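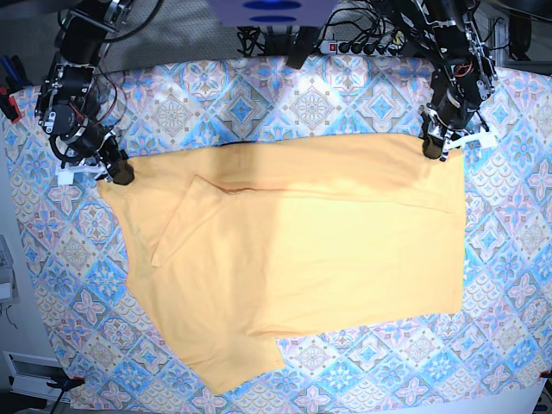

*Fig. 1. T-shirt on the patterned tablecloth.*

# Rhyme and Repetition in the Songs of a Small Touring Musical

June 24, 2019

## What we set out to do

Our group wanted to know whether audiences remember a lyric because it is clever or because it is sung at them until they give in. We chose *Gronthorpe*, a musical about a failing seaside ballroom, partly for its range of styles and partly because the company, Troltano, let us have the libretto without charging for it.

The show has 11 songs and 941 lines of lyric, counting every repeat. We counted every repeat.

## Method

Each line was typed into a spreadsheet and marked for full rhyme, half rhyme or no rhyme. Two of us marked separately and then compared. Most quarrels were over half rhymes, and one long one was over whether "ballroom" and "small room" should count as wit or as an accident. We put it down as full rhyme and moved on.

After the February performance at the Wike theatre we handed out 100 questionnaires, asking people to write down any line they could remember. We left space for up to four lines, which was optimistic.

## Results

The line most often written down was the title phrase of "Last Waltz at Lakholm", which closes each chorus and comes back in the finale. Second was a line from the opening number that doesn't rhyme with anything.

The patter song, which has the densest rhyming in the show and took us the longest to mark, was quoted by four people. Three of them got it wrong — though two of the wrong versions scanned better.

## Problems

We didn't ask whether people had seen the show before. We also failed to separate the words from the tune, and a good melody will carry a very ordinary line a long way. Our supervisor mentioned this at the planning stage and again afterwards.

Next time we would give one group the lyrics on paper only, and print the questionnaire in larger type, as the foyer lighting was poor.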